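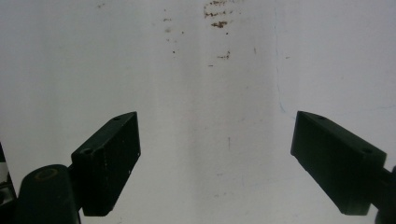
Two black gripper fingers, open, against an off-white background.

Cumodthorpe Parish Magazine Index
README, last updated 7 December 2022

An index to the parish magazine of Cumodthorpe, typed up from the bound copies. It covers names, places, adverts and notices. It does not hold the full text of the articles.

Files

entries.csv — the main index, one line per entry
places.csv — house, farm and field names, with older spellings
issues.csv — every issue we have seen, with page counts
missing.txt — issues we still want

Size

There are 2,000 entries from 61 issues. Of these, 400 are adverts and are marked "ad" in the type column.

Columns in entries.csv

id, issue, page, type, surname, forename, place, note

Surnames are given as printed. Where the magazine spells a name two ways in the same issue, both spellings go in, split by a slash. Married women listed only under a husband's name have an empty forename, and the printed form is in the note.

Known problems

Page numbers in 7 issues are wrong in the original. We kept them as printed — check the note column.
Overgaard is both a farm and a family. Entries made before October were not sorted, so search both columns.
The flower show results were indexed by first prize only.

Credits

Typing by Eimear Madigan and Aidan Kavanagh. Checking by Bernadette Hennessy. Osian Pritchard wrote the script that builds issues.csv.

Use

Free to copy and reuse with credit to the index. Send corrections with the entry id and the page you are reading from.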